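Zerside Releases Version 57 of Its Parts Catalog, With New Lead and Connector Listings

SKOSTSTEAD, Wednesday, June 21, 2023 – Zerside, a distributor of replacement electrical parts for household and light commercial equipment, today released Version 57 of its printed and online parts catalog. The new edition lists 3,433 items, up from 2,413 in the previous edition. Most of the added items are short wire leads, plug housings, terminals and crimp contacts used in the repair of fans, pumps, lighting controls and small heaters.

The catalog has been reorganized by connection type. Earlier editions were arranged by equipment maker, and parts that fit more than one maker's products appeared under several numbers. In Version 57, each part has one number. A cross-reference table at the back of the printed edition, and a search field in the online edition, convert old numbers to new ones. Orders placed under old numbers will be accepted through the end of the year.

"Repair shops were ordering the same lead under three or four numbers and storing it in three or four bins," said Wanda Park, catalog manager at Zerside. "The single number should cut down on duplicate stock. It also makes our own picking lists shorter."

Each listing now gives conductor size, insulation material, overall length, rated voltage, rated current and the mating part number. Lengths are stated in inches and millimeters and are measured from the end of the housing to the end of the wire. Listings for crimp contacts include strip length and the recommended hand tool. Drawings are printed at full size where the part fits within the column, so that a part in hand can be laid on the page and compared. 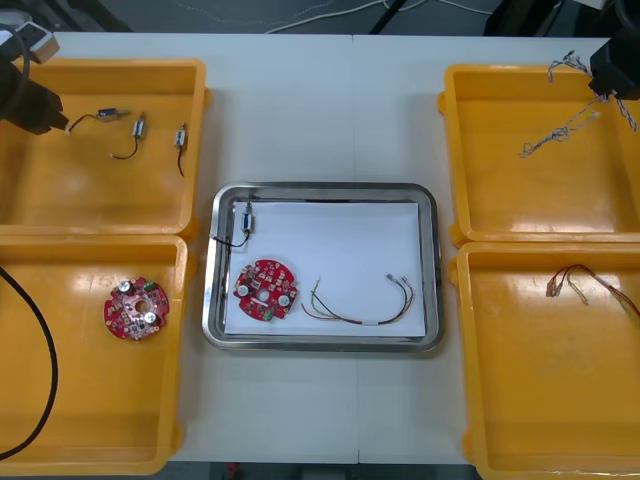 Small electrical connectors with short black wire leads in a yellow plastic tray.

The electrical ratings were reviewed by Apaza, an independent technical publishing firm that also prepared the drawings. Ratings in the catalog apply at an ambient temperature of 77 degrees Fahrenheit. A derating table for higher temperatures is included in the front section, along with notes on bundled conductors and on the use of leads in closed housings.

"The most common question we get is whether a lead can be run inside a warm enclosure," said Fahad Soomro, technical support lead at Zerside. "The table covers that. Customers with an unusual case should still call before they order."

Packaging has also changed. Leads under 12 inches will be sold in packs of 20, in resealable bags marked with the part number, a bar code and the lot code. Longer leads will continue to be sold singly. Contacts will be available loose or on reels. Mixed packs, which were offered in the two previous editions, have been dropped.

Orders will ship from the company's Skoststead warehouse and, starting in July, from a second stocking location in Ferness. The Ferness location will carry the full range of leads and housings. Reeled contacts and crimp tools will ship from Skoststead only. Orders that include items from both locations will be sent in two shipments with a single freight charge.

Prices for existing items are unchanged. Prices for new items are shown in the online edition and in a separate insert supplied with the printed edition. Account holders with negotiated pricing will receive a revised schedule by mail.

The online edition is available now and does not require an account to view. Printed copies will be sent to current account holders at no charge. Schools and training centers may request copies in quantity through the customer service desk.

A correction sheet will be posted with the online edition and updated as needed. Customers who find an error in a listing are asked to report the part number and page to the catalog department.

About Zerside
Zerside supplies replacement wiring parts, connectors and hand tools to repair shops, maintenance departments and training programs. The company is based in Skoststead.

Media contact: Beril Gökçe, Zerside Communications
Catalog requests: Tín Quách, Zerside Customer Service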